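4.2 The gap between bookings

When we began this part of the study we expected to write mostly about cost, and we had even set aside a good stretch of the paper for it. But the people we talked to kept steering us, kindly and with a great deal of patience, toward something smaller: the ten minutes between one booking and the next. We interviewed 30 regular users of three shared buildings, Carent, Prillar and Nurnholm, over a period of six months, and almost every conversation came back to those minutes sooner or later.

The rules on paper are much the same in all three places. A booking ends on the hour, the next one starts at ten past, and the gap is meant for clearing up. What people do with it is another matter. At Prillar the gap has turned into a kind of social time, and several users told us they come early on purpose, to chat with whoever is on the way out. At Carent the rooms open onto a cold hallway with no chairs, so people wait in their cars and come in all at once. Nurnholm (Figure 3) falls somewhere in the middle, with a wide lobby and a kettle that both groups feel free to use - and the kettle came up in our interviews far more than the booking system did.
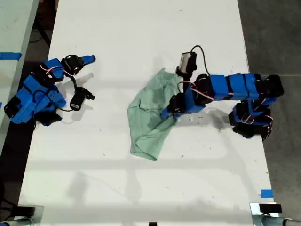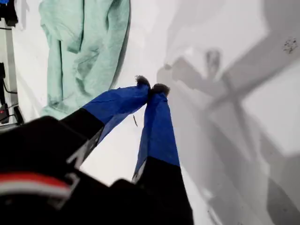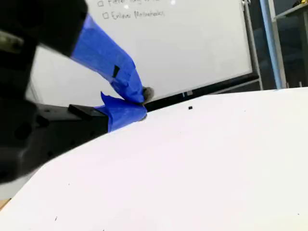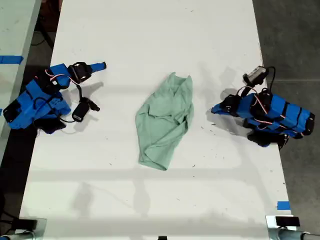

Figure 3. Nurnholm, September. The first and last views show a white table.

Vikas Dixit, reading an early draft of this section, felt we were being too kind to the gap. In his view ten minutes is simply too short for anyone with a bad knee or a small child, and what we had called social time was often just people running late and being polite about it. He asked us to go back to the interviews and look at who was doing the waiting.

We did go back, and we think he has a point. Among the Prillar users who described the gap as pleasant, most held the earlier booking and were free to leave whenever they liked. Those coming in were more mixed. One evening user said she had grown fond of the chatter but had quietly moved her own start time to a quarter past, and lost five minutes of paid time each week by doing so. Hashini Nanayakkara had noted the same habit in her visits to Carent, where it went by the name of "the Esteban quarter," after a former regular.

We have kept the word "social" in Table 2, with a note on which side of the gap each person was speaking from. The costs we first set out to study are taken up in Section 4.3.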